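Folding on the bed: notes for longer stays

Several readers have asked how we handle clean clothes in rooms with no table and no ironing board. The short answer is that the bed is the work surface. A made bed gives a wide, pale area at a workable height, and the only real drawback is that it is soft. Soft surfaces let the lower layer move while the upper one is being squared.

Maj-Britt Hovland timed the routine at the Zundport guesthouse in April, using one T-shirt and one larger cream item per round. Her first finding concerns the duvet. Smooth it from the head end toward the foot before anything is laid down. Ridges in the duvet transfer to thin cotton and show up later as creases across the chest.

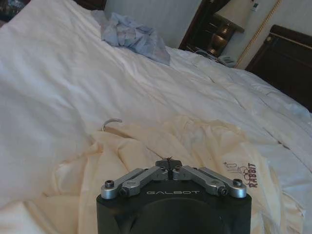
The second finding concerns order. Thin cotton should be folded first and parked near the head end, where the fewest reaches cross it. Larger pieces come next, since they need the full width. Lift a large piece by one edge, let the weight straighten it, and lower it far side first. Pulling it flat from a corner skews the weave and drags the duvet along with it.
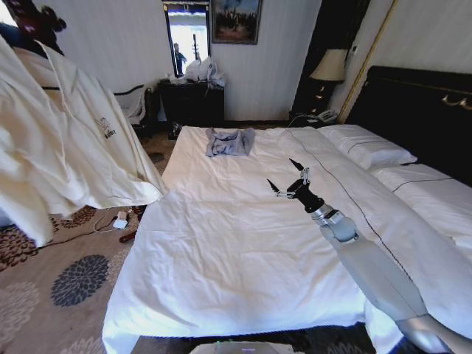
Printed shirts are folded with the design up and centered – sleeves back, then sides, then hem to collar. The finished piece should sit flat without being held down. If it springs open, the side folds are uneven and it is quicker to start over than to press on it.

Tsutomu Ichikawa adds a point on light fabrics. Cream and white are hard to tell apart under a shaded lamp, and an edge is easily missed. He works toward the brighter side of the bed and feels for the hem before lifting. 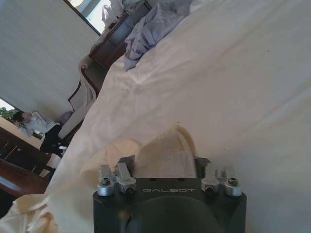 Pinch depth matters as well. Up to 5 cm of cloth is enough for a sheet-weight fabric; more than that leaves a fan of small creases at the grip point. These relax if the cloth is laid flat again and left alone for 4 minutes. The room trials continue at Plutell, with heavier towels and a narrower bed.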